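The last white door

Doors get about as much respect as skirting boards. We push them, kick them when our arms are full, and paint them whatever was on special. So I was ready to dislike the advice now going around among renovators, which holds that a plain white door in a scuffed white wall should be stripped, replaced or at least given a "feature colour" before anyone is allowed to call a job finished.

I spent a good part of November looking at doors in Kulthorpe and Ciltorstead, mostly in shared buildings where a door gets opened by people who don't own it. I came home doubtful about most of what I'd been told.
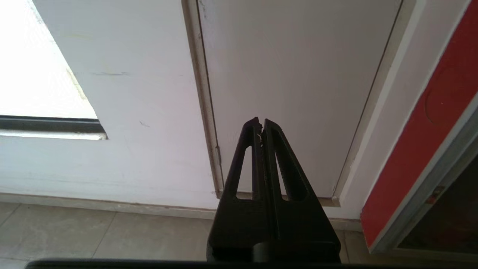
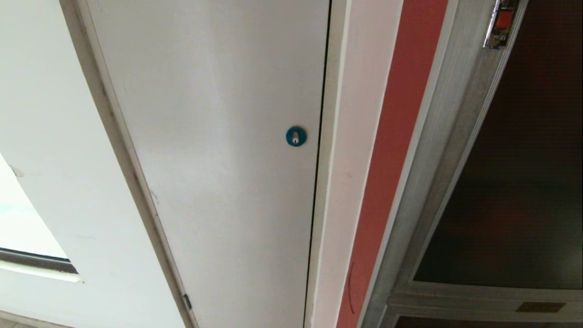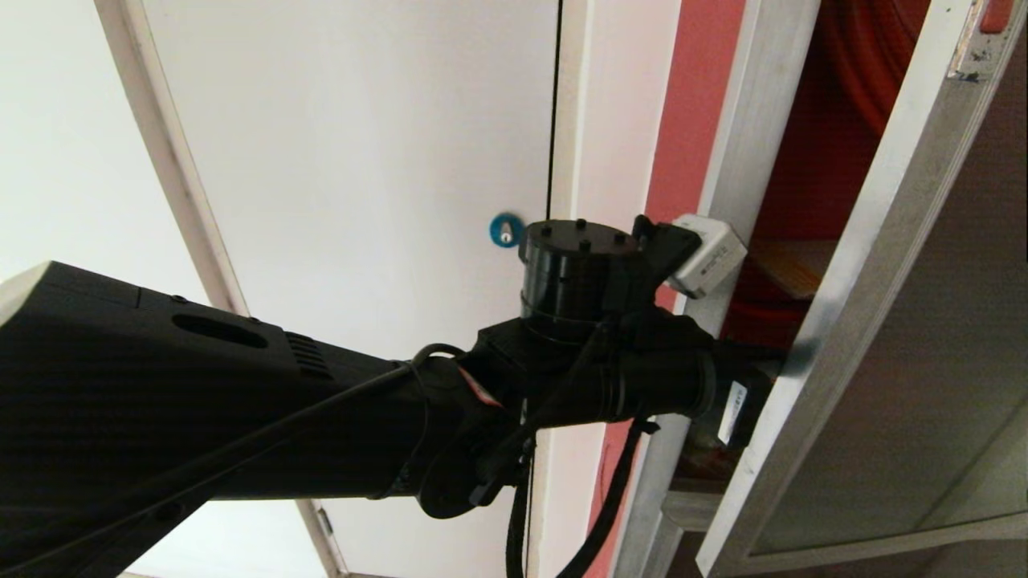

White door, white wall, a small metal hinge low down.

Liên Văn thinks I am being sentimental. A flat white door shows every hand that ever touched it, she told me, and anyone who has wiped one down on a Sunday night with a damp cloth knows the marks only move sideways. Her preference is a mid-grey satin, wall and door together, and she would do away with the contrasting frame as well.

She may be right about the cloth. I'm less sure about the grey. The grey doors I saw in Ciltorstead had been chosen to hide dirt and did hide it, right up to the point where the paint was wearing through at shoulder height, and then they looked worse than any white one. White at least can be touched up from a tin bought at any hardware store, provided you kept a note of which white it was. Hardly anyone does.

The frame is a better argument. Cream or beige strips beside a white panel tend to be called a mistake by people selling paint. I've come round to them. A strip a shade darker than the door tells your eye where the edge is, and it takes the knocks from bags and trolleys without looking wounded. Paint the lot one colour and you've got a large blank area with a lock in it.

Which brings me to locks. Detlef Nolte has fitted them for years and is scornful of the fashion for hiding them. He likes a coloured disc around the cylinder, blue for preference. The second picture has one, teal-blue, with the silver cylinder in the middle, and it is the only thing on the face of that door. I'd have called it fussy in a catalogue. On a tall white panel I find it hard to fault.

What I won't swallow is the price of the alternatives. A Hiltitz flush panel with a concealed cylinder was quoted to me at $800 before fitting, and the fitter wanted two visits. The brochure promised a "calmer entrance". I asked Quyên Tăng, who had one put in, whether she felt calmer. She said the hinges were good.

Hinges, oddly, are where I'd spend the money. A sagging door scrapes its paint off on the jamb and no colour scheme will help it. Zeman sells a plain steel pair that Nolte rates, and he'd rather see those on an old door than the cheap ones that come with a new one. Check the screws while you're there. If they spin, plug the holes and start again.

As for scuffs on the wall beside the door, I've tried sugar soap, a melamine sponge and a pencil eraser. The eraser did best on grey marks. The sponge left a shiny patch you could see from the hallway, and I ended up repainting five feet of wall to get rid of it. Dušan Ondrejka recommends a washable matte for that stretch only, stopping at the corner. I've bought the tin and haven't opened it yet.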